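Tradgate Equipment Forum – Workstation Reuse and Disposal
Posted August 14, 2023, by Lacey Bainbridge

Members are asked to comment on the desktop computers awaiting a decision under the Comow reuse program. The office holds 13 units. My recommendation is to keep the Dell towers and fit new coolers. One of them has been opened for review. 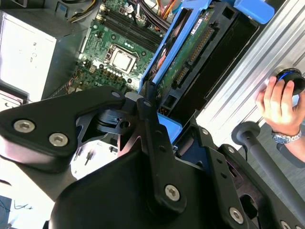
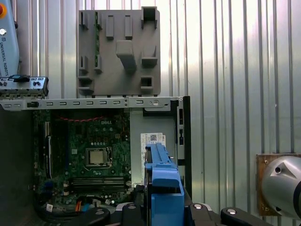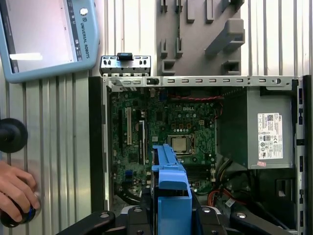

The processor is in its socket in all three, with no cooler on it.

Reply 1 – P_Stougaard
I do not support the recommendation. The memory slots in the second picture are empty, so memory must be bought as well as coolers. The remaining budget is 2,000, and the Clollia office has already asked for part of it.

Reply 2 – pmacapagal
With respect to Mr. Stougaard, we have memory in storage from the last round of withdrawals. Whether it fits these boards is a separate matter. Could Lacey confirm the model numbers before anything is ordered?

Reply 3 – L.Bainbridge
I will record them from the case labels and post the list. Please do not remove any processors in the meantime. They should stay seated until the old thermal paste has been checked.

Reply 4 – Lech_Kolodziej
I would approve 5 units and recycle the remainder. Repairing every tower would take staff time that has been assigned to the Triệu move.

Reply 5 – P_Stougaard
Five is acceptable to me, provided the power supplies are tested first.

Contact the forum office | © Tradgate | Back to top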